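Hi Bernadette – April update on the Kazmi kit. The wrist camera view in Wulletti finally runs without dropping out, so I've spent the month in the simulated house, mostly on plain grasps with a ball.

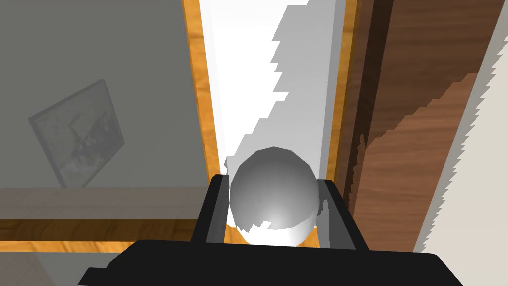
Does the trial license cover both arms?
It covers both, plus the wrist views, up to 3,000 simulated hours.

I've logged 600 runs so far. My gripes are small: the shadow edges come out jagged, and Dilport support took 4 days to answer me about it. They were nice about it though!

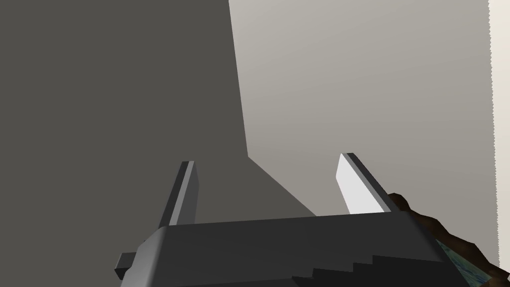
Gilang Mandagi wants to try softer finger settings next, and I'm all for it (the defaults pinch harder than I'd like). He'll need the second Clekwood seat for that – can you sign off on it?

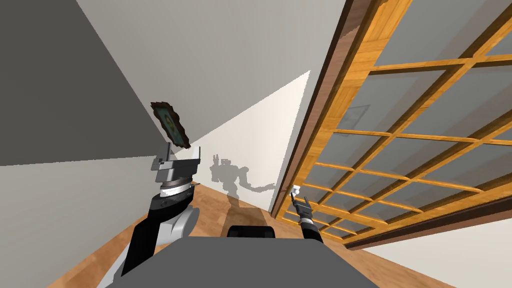
Two-arm jobs are where I'd put the rest of the money. The setup guide is thin there and I had to guess at a couple of the arm limits, so please budget 6 more weeks. I'll send the run logs once I've cleaned up the names.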